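Tulico Workplace Systems
Periodic Safety Inspection — Automation Floor, Zuvdale Site
Checklist 1231, with inspector's comments
Date of inspection: 8/22/26
Inspector: Danica Jurić
Area supervisor: Mirsad Leka
Previous checklist: 1201 (May)

Scope

The inspection covers the open work floor, the stair area and the shared tables. It includes the hand-held grippers now used by staff who formerly did the sorting work at the Perić line. Fixed equipment in the Kodar cell is inspected separately.

Section A. Work areas and access

A1. Walkways between tables clear of bags, boxes and cables.
Result: Satisfactory.

A2. Railings at the stairs firm and free of hanging items.
Result: Satisfactory.
Comment: A sign asking staff not to lean tools against the railing was requested under checklist 1201. It has been ordered but is not yet posted.

A3. Portable fans stable, with guards in place.
Result: Satisfactory.

A4. Drinks kept apart from electrical equipment.
Result: Needs attention.
Comment: Staff have no agreed place for bottles since the break table was given over to recording work. The supervisor will assign one.

Section B. Hand-held grippers

B1. Rubber pads seated correctly and free of tears.
Result: Satisfactory, one pad replaced during the inspection.

B2. Mounts and clips tight before each shift.
Result: Needs attention.
Comment: The check is being done, but the log is filled in at the end of the day. Entries are to be made at the time of the check.

B3. Marker cards flat, clean and readable.
Result: Satisfactory.

B4. Operator takes a break after no more than 24 minutes of continuous use.
Result: Not met.
Comment: Operators reported sessions of up to twice that length when a task was close to done. Several mentioned sore wrists. Under the old process they changed position often — the new work keeps one hand closed on a grip. A timer is to be set at each table.

Section C. People and shared space

C1. Persons not taking part in a task keep a clear distance from the operator.
Result: Satisfactory, with comment.
Comment: The floor is used by several groups at once, and operators watch the tool more than the room. Phone use should be kept to the side tables.

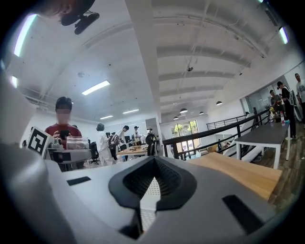
C2. New operators trained before first use.
Result: Satisfactory.
Comment: Training records were seen for all 5 operators. Two asked for a written statement of how their duties and pay grade will change. The request has been passed to the site office — a reply is due before the next inspection.

C3. Staff know how to report pain, strain or a near miss.
Result: Needs attention.
Comment: The form still lists the former line supervisor as the contact. Mirsad Leka is to issue a corrected form.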